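Session 7 - Returns in clothing retail
(notes to go with the slides, read before the seminar, they're rough)

Where we got to last time: stock comes in, stock goes out, everybody draws the arrow one way. Today the arrow going back. Most small shops have a buying plan and a selling plan and a cardboard box under the counter for returns. The box is the plan.

Terms first
Return - customer sends it back, wants money or a swap.
Exchange - swap only. Often booked as a return plus a sale, which messes up both numbers. Watch for this in the readings.
Restock - item goes back on sale at full price.
Markdown - back on sale, cheaper.
Write-off - gone, whatever actually happens to the item.
Dead time - days between item leaving the customer and being for sale again. Main thing today.

Why people send clothes back
Fit, by a mile. Then color looked different, then changed mind, then "bought two sizes on purpose". Damage is a small slice but takes up most of the arguing. Note that the reason codes on the form are bad data - people tick the top box. If "too small" is at the top you will get a lot of too small. Jikholm reshuffled their form halfway through June and the top reason changed the same week. Nothing about the clothes had changed.

Case: Jikholm
Online shop, plain basics, mostly pants and tops. 300 orders in the sample month, 40 came back. Don't jump on that as a percentage yet, the 40 includes items ordered the month before. Proper way is to follow each order forward until the return window closes. Slower, and the month you care about isn't finished when you want it. Live with it.

What happens at their end: parcel opened, slip matched to order, item checked, refolded, bagged, shelf. Matching the slip is where it sticks. Missing slips go in a tray and the tray gets looked at when someone has a quiet afternoon. Refund waits on the tray. Customer emails. Email takes longer to answer than the match would have.

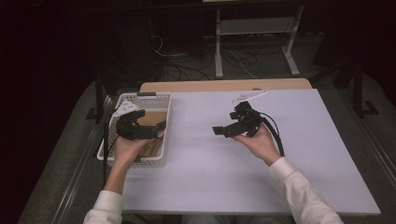

Kusum Prajapati wrote in after last year's version of these notes to say the tray isn't the real problem, the refund rule is. If the shop paid out on the tracking scan and checked later, the tray could sit there all week and no customer would ever know about it. She'd tried it and lost a little money on bad returns and got most of it back in fewer emails.

Good point, keep it in mind for question 2. It does depend on price. Works for a T-shirt, I would not do it for a winter coat.

Dead time, worked through
Item sells in week one of the season, comes back, goes on sale again after the window for that style has started to close. Same item, same condition, less money. The loss isn't in the returns column at all, it shows up under markdowns and the buyer gets blamed for over-ordering. So:

cost of a return = postage + handling + price drop while it was away + share of write-offs

First two everyone counts. Third hardly anyone. Fourth gets lumped in with theft in some systems (Verkora did this for years, see the reading).

Grading
Keep the grades few. A, B, out. Shops that go to five grades find two people will grade the same pants differently and then the grade is noise. Write down what B means in words a new starter can use on day one: mark that will come out, missing spare button, tag off. Smell is out, always. Pet hair - argue about it in the seminar.

Folding matters more than it should. A returned item folded badly gets read as worn by the next customer, and comes back again. Irnus tracked second returns by style and the ones with fiddly folds were worst. Could be the styles and not the folds, they didnt test it seperately. 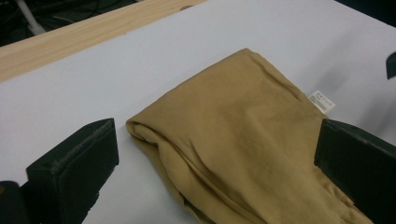
One student asked whether it wouldn't be cheaper to stop reselling anything under a certain price and just give it away, since the labor on a cheap top must eat the whole margin.

Sometimes yes. Do the sum with the labor you would really save. If the same person is standing there either way, the saving on one top is close to nothing. If you're paying a handling firm per piece it's real money. Yatsenko switched from one to the other and their cut-off price moved a lot, for exactly that reason.

Also giving away needs a place to give to, and they don't all want odd sizes.

For the seminar
1. Form 3647 (printout in the folder) - rewrite the reason list. Order matters, say why.
2. Refund on scan or refund on check? Pick a product and defend it.
3. Find the third term of the cost for any one item in the Jikholm sheet. Column names are bad, sorry. "rtn_bk" is back on shelf, not booked.

Reading: Verkora chapter, skip the part on tax. Next time sizing charts, bring one from any shop you use.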